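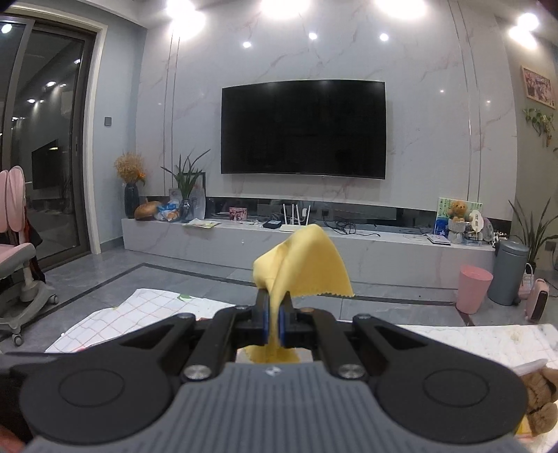

Yellow cloth, living room

Ticket: Scheduled travel posts publishing to the wrong account
Product: Norell (desktop and phone)
Connected accounts: Vident, Hosard
Status: Reopened by customer

First message

I run two accounts. One is a travel diary with a decent following. The other is private, has 20 followers, and exists so my relatives can see my dinner. Since the April update, Norell has been sending the travel posts to the relatives and the dinners to the public. The public has been kinder about the dinners than I expected, but I would still like it fixed.

It happens only with scheduled posts. Anything I publish by hand goes where I tell it.

Support reply

Thanks for writing in. Please disconnect both Vident accounts, sign out, sign back in, and reconnect them one at a time, public account first. Then schedule a test post 90 minutes ahead.

Customer

Did all of that. The test post said "test" and went to my aunts. Four of them replied to ask if I was all right.

Hosard is connected too and has never once been wrong. Same queue, same phone.

Support reply

Could you open Settings, then Queue, then Details, and tell us what it says next to "Default destination"? Please also let us know whether location tags are on.

Customer

Default destination says "Last used." There is a menu next to it with one choice in it, and the choice is "Last used."

Location tags are on, and this is the part I mind. I post from places a week after I leave them, on purpose, and strip the tag first. Two of the posts that crossed over had the tag put back. It was the relatives who got them this time. If it goes the other way, strangers get a map to my campsite. Please pass that along to someone who doesn't work from a script -- no offense to the script.

Support reply

We've passed this to the Gazi team, who look after the queue service. They found 47 posts in your queue with an old account key. Posts saved before the update kept that key, and the key now points to whichever account was opened last. The tag is restored by the same step. They have paused your queue. Please delete and recreate the affected posts.

Customer

All 47? By hand?

Support reply

You can select up to 40 at a time.

Customer

Deleted 40, then seven. Recreated six so far. All six went to the right place, no tags. Ticket closed itself on Sunday while I was on the seventh, so I'm reopening it. The menu still has one choice in it.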